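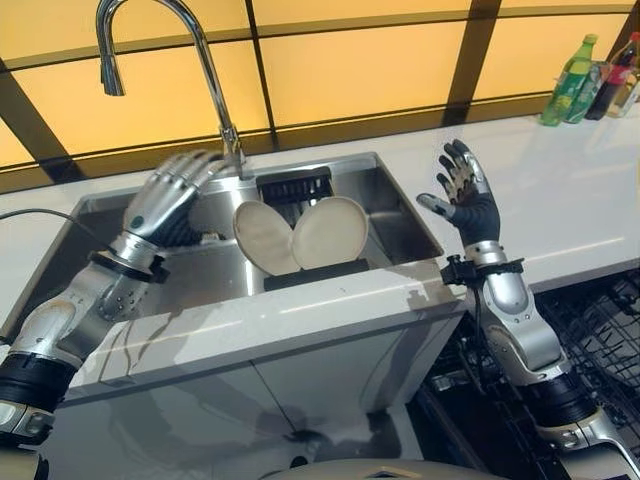
Arudine Two-Hand Kitchen Kit
by Flasby

Arudine is the add-on kit we sell to labs and small teams who want their humanoid to learn kitchen work from people. It started life as the rig behind our own research on dish handling, and so many visitors asked to buy one that we finally gave in and put it in a box. If you have a robot with two arms and a head camera, and a sink you don't mind giving up for a few weeks, you are most of the way there already.

What's in the box

A pair of wrist bracket clamps, the operator gloves, the recording software (we call it Ilance), a spare set of finger pads for each hand, and the cables. The hands themselves are sold separately, as plenty of our customers already have a pair they like. Ilance talks to most five-fingered hands without much fuss, and if yours turns out to be one of the stubborn ones, write to us before you order and we'll try it on the bench.

How the method works

The method behind Arudine is called Mendoza, after the street where our first kitchen was, and it is simple to explain even if it took us a long while to get right. An operator wearing the gloves does a chore through the robot, seeing only what the head camera sees. Ilance records the camera view, the arm joints and the fingers together. Later a person goes through the recording and marks the moments where a choice was made: which plate to go for first, which hand takes it, whether to come in from the side or from over the top. The policy is then trained to predict those choices first and the finger motion second.

That second step is where we part ways with the usual approach, where you feed in the whole stream and hope the network sorts out what matters. Styliani Balaskas, who runs our learning group, had a hunch that plates were failing because the robot dithered over which one to take, and that its grip was mostly fine. Two plates standing on edge with their rims touching are a lovely test of this. A person picks one without thinking. Our early policies would drift toward the gap between them and stop there, with one hand hanging over the far side of the basin and the other up in the air.

Results from our own kitchen

We trained on 1000 recorded plate moves at one sink, a stainless steel basin under a tall gooseneck faucet with the dishwasher right beside it on the robot's right. With the plain approach, the finished policy got 30 out of every hundred plates from rack to dishwasher without help. With the choices marked, and nothing else changed, it reached 55. We know that's still a lot of plates left behind! But the training recordings were the same ones, and the marking was done by two people in under a week, so we were very pleased.

Some things we'd want to know if we were buying:

The faucet matters more than you'd guess. A tall spout hangs right where the left arm wants to travel, and the policy learned to route the arm low across the front of the sink. Move it to a kitchen with a short faucet and it still goes low.

Glossy counters and backlit wall panels are hard on head cameras. Ilance has an exposure lock, under Capture, and we suggest you set it before the first recording and leave it alone.

Bowls are poor. We have only trained on plates, and Mendoza gives no special help with shapes it hasn't been shown.

Tidy your cables. Dean Holroyd in our workshop now ships a longer sleeve with each kit for the run along the arm, and would like everyone to please use it.

Setting up

Allow an afternoon. The clamps go on at the wrist, just behind the hand, and tighten with the key supplied. Run the glove fit routine once for each operator, and again if somebody takes a long break, as hands do change over a day more than you'd think. Put your rack in the basin with the slots facing the robot, and do a dozen practice plates that you have no plan to keep. Our operators like to record in the mornings and mark in the afternoons, but that's only habit.

Support and updates

Every kit comes with 2 years of Ilance updates and a seat in our monthly call, where Styliani goes over what's new and people bring their odd cases. The November release adds marking by keyboard, which saves a good deal of clicking, and lets two people mark the same recording and compare. Our plate recordings are included with the kit, marks and all, and you are welcome to train on them as they are or mix them with your own.

Orders and questions go through the form on our contact page. Tell us which robot and which hands you have, and a bit about the sink.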